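Palton Drivers Board > Pay and Fares > New Drumadeck per-mile rate

curbside_kwadwo
So the November rate change is live in the app. Airport run from Warnthorpe used to pay me $23 after their cut. Same run this morning, same traffic, same guy asleep in the back: two dollars less. The email called it "simpler earnings."

meterless
Simpler is right. Less to add up.

tollbooth_tina
My weekly total went up a little. Shorter trips, more of them. I know that's not what people want to hear.

curbside_kwadwo
Up before gas or after gas?

tollbooth_tina
Before. I'll get back to you on after.

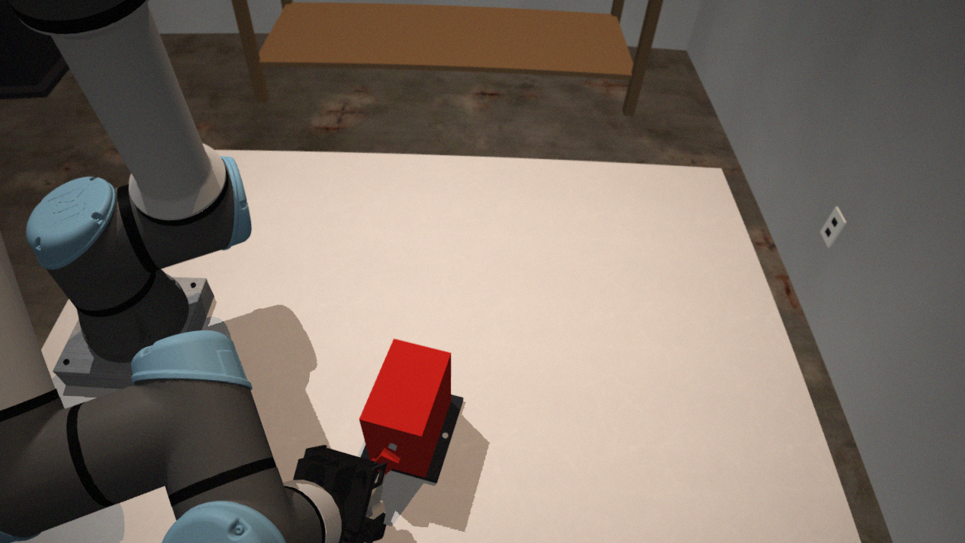 Augustina Nartey
Gas is the whole argument, Tina. I did 1,817 miles last month and my tank doesn't care how many pings I got. Busy and paid are different columns.

meterless
Rathnayake is offering a sign-up bonus of up to $4,000 if you switch. I read the terms. You'd need to give up sleep and possibly your family.

tollbooth_tina
My cousin got the full bonus.

meterless
Does he still know your name?

Augustina Nartey
I'd still run both apps — take whichever pays more per mile and let the acceptance rate rot. They can't cut you off for turning down trips in Palton. Kwadwo Issahaku posted the city rule in the old thread.

curbside_kwadwo
That's me, and it was a draft rule. Please read past the first page.
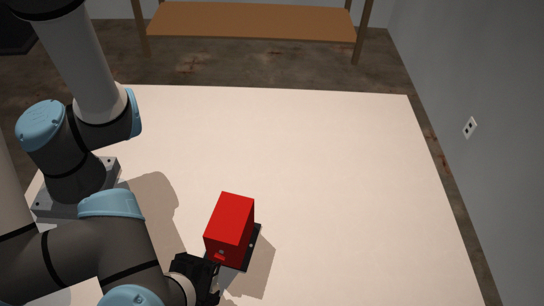 Related thread: Is anyone still getting the Warnthorpe airport surcharge?

meterless
Got it once. Framed it.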